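Do you need to oil a dining table twice a year?

January 2020

I have been reading up on table care, and I have come away trusting it less than when I started. 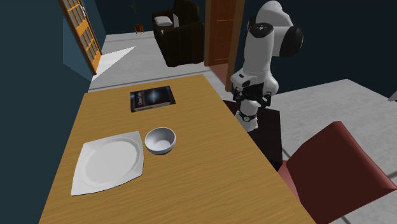 According to a reader in Trenside, I should keep quiet until I've ruined a table of my own. She wrote to me after my October post on coasters to say that she oils hers every spring and every fall, has done so for 11 years, and that it still looks like the day it was delivered. Skip it for one winter, she says, and the boards will open up and I'll be sorry.

Maybe so. But I'd like to know what her table would look like if she had left it alone for those same 11 years, and she can't tell me that. She has one table. So do I. Everyone who gives advice on this has one table, or they have a bottle of something to sell.

Take Gultura, whose table oil seems to be in every hardware store I walk into. The label says to apply it twice a year, "more often in dry homes." How dry? It doesn't say. Does it matter what finish is already on the wood? The label is silent on that too, and it's the one thing that ought to decide the whole question. If a table has a hard clear coat on it, the oil has nowhere much to go. It sits on top, it looks nice for an evening, and then it picks up dust and you wipe it off. You could get the same shine from a slightly damp cloth and some imagination.

An oiled table is another matter. Those do dry out and look tired, and a fresh coat helps. I don't dispute that. What I dispute is the calendar. Why spring and fall? Wood doesn't know what month it is. If water still beads up on the surface, I can't see what another coat is supposed to do for it.

I wrote to Skodlow, who made my table, and asked them straight out what finish they use. The reply took two weeks and said the finish was "a traditional blend suited to everyday family use." I wrote back and asked whether that meant oil or lacquer. They sent me a link to their care kit.

So I tried it myself on the underside, where a mistake wouldn't show. A few drops of plain mineral oil, left overnight. In the morning they were still sitting there in little domes. That tells me I have a sealed surface, at least underneath, and that the care kit can stay on the store shelf. I know makers sometimes finish the bottom differently from the top, so I did the same thing on top, close to one end, and got the same result.

The other claim that bothers me is the one about heat. The Ruawai furniture forum has a thread on white rings that runs to more than 3,000 posts, and I read far more of it than a grown adult should. Half the people there swear by mayonnaise. Others say toothpaste, or cigarette ash, or a warm iron through a dish towel. Very few of them say what kind of finish they had, how old the mark was, or whether they waited a few days first to see if it faded without help. Mine did fade. It took most of a week and I did nothing to it. If I'd smeared mayonnaise on it on the second day I'd be telling you about mayonnaise now.

I'm not against looking after things. I wipe up spills, I use a trivet for anything off the stove, and I don't drag pots around. I doubt the rest of it does much for a sealed table, and I'd be happy to be shown otherwise by somebody who treated one half and left the other half bare.

The reader from Trenside has been invited to try. She says she wouldn't dream of it – she likes her table too much.

Next time I want to get into felt pads, which I have gone through two sets of since we moved and which all seem to come unstuck at the same corner.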